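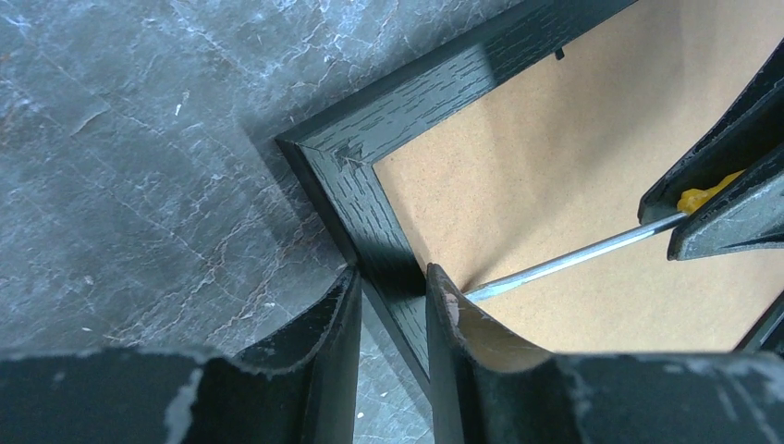

Picture frames and patience at the Ulmont robotics club

Nazanin Rostami runs the student club at Ulmont. Its summer project is getting two arms to open the back of a picture frame with a screwdriver.

"The tabs are small and the backing fits tight," she said. "If the tip is off a little, you miss the gap."

Ehsan Asadi, a second-year student, has logged more than 200 tries.

"I thought the arms would be the hard part," he said. "It's the corners. I do those slowly."
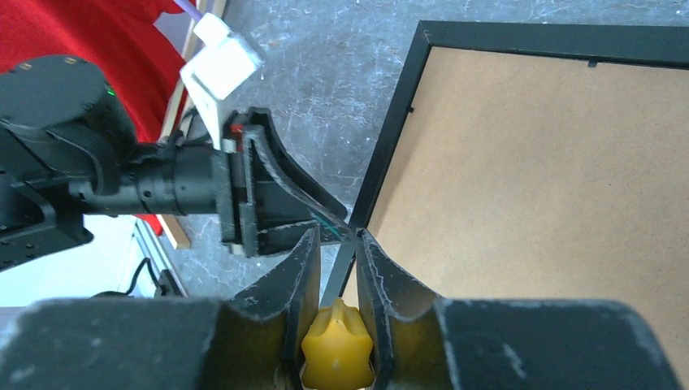
What comes next

The club wants 1000 recorded tries by August. "Then we try glass," Rostami said.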